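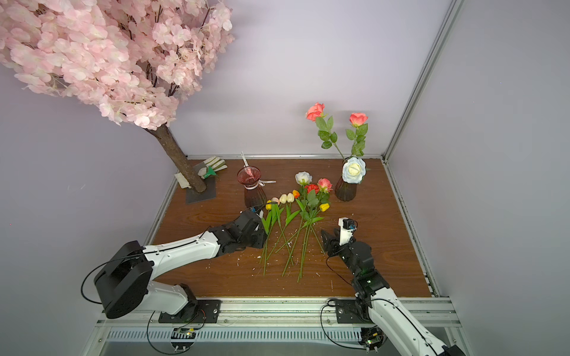
Mota chain clasp, sterling silver

Lobster clasp for necklaces and bracelets, made by Flasitz. Length 8 mm. Item 971. Supplied with one closed jump ring.
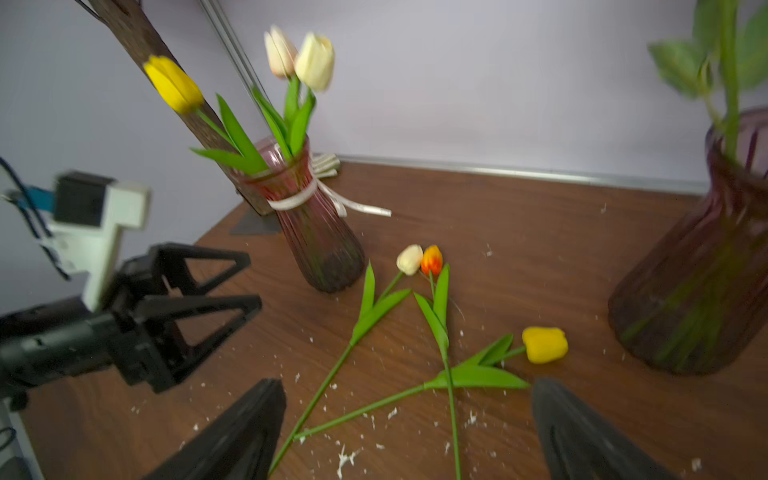 Will it fit a snake chain?
Only if the chain already has end caps. The jump ring must pass through the loop of the cap.

Clasps are packed in bags of 24. Opened bags cannot be returned.
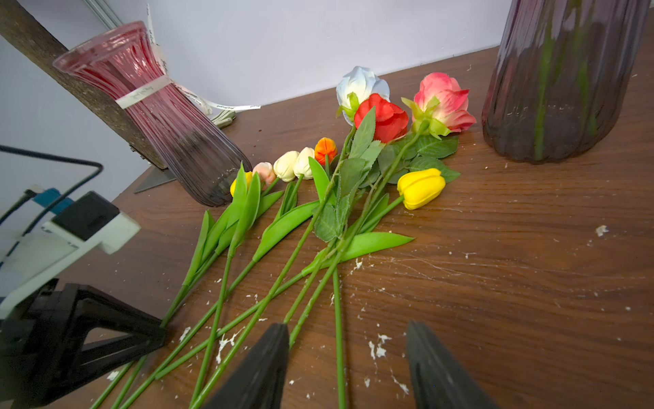 Bartosz Makowska writes that the lever is stiff for the first few uses and then loosens.

Clean with a dry silver cloth. Do not use dip on the spring.
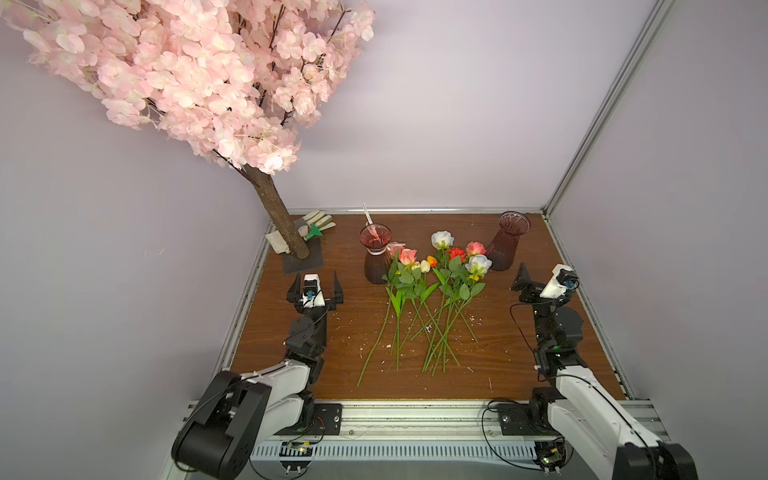 Store in the bag with the strip left in. For chains thicker than 3 mm, order the Zitberg clasp, item 117.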